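Report of a visit to the Kilano training laboratory, Laltside

Members of the regional manufacturing forum visited the Kilano laboratory at Laltside in August. The visit was arranged at the invitation of the laboratory's head of training, Vaughan Trevaskis, and lasted from 10 am until shortly after 3 pm.

The laboratory teaches robot arms to carry out small handling tasks by demonstration. An operator either takes hold of the arm and leads it through the movement, or steers it from a desk with a pair of hand controllers. Each attempt is recorded, checked by a second member of staff, and then kept or discarded. Mr Trevaskis reported that the present set holds 1763 attempts, of which 1531 have been kept.

The morning was given over to teaching by hand. Two members of the party were invited to guide an arm through the placing of a bearing in its housing. Both found the arm lighter than they had expected, although keeping a steady pace proved difficult. Staff explained that hesitation in the demonstration is copied faithfully by the machine, and that new operators are asked to practise a movement several times before recording begins.

After lunch the party moved to the remote-control room, where operators train on a simulator known as Kuvier before they are allowed to steer a real arm. The standard exercise is the stacking of coloured blocks. Operators may choose between several views of the workspace, and the low, close view is preferred for judging whether one block sits squarely on another.
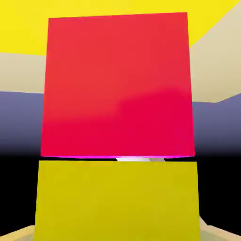 The stacking exercise in the Kuvier simulator: red block above yellow, seen from low down.

Operators complete 700 simulated attempts before their first session on the equipment. Several visitors asked whether this was excessive. The reply was that the simulator is unforgiving about alignment but gives no sense of touch, and that a long period on it teaches people to rely on their eyes — a habit they must then partly unlearn when they move to the real arm.

There was also some discussion of cost. The forum's member firm Ajayi, which packs small parts for the motor trade, wished to know how many demonstrations a simple task would need. Mr Trevaskis was reluctant to give a general figure, but said that a recent tray-loading job had required 855.

The forum records its thanks to the staff at Laltside. Members who wish to attend a second visit should inform the secretary, stating whether they would prefer the morning or the afternoon session.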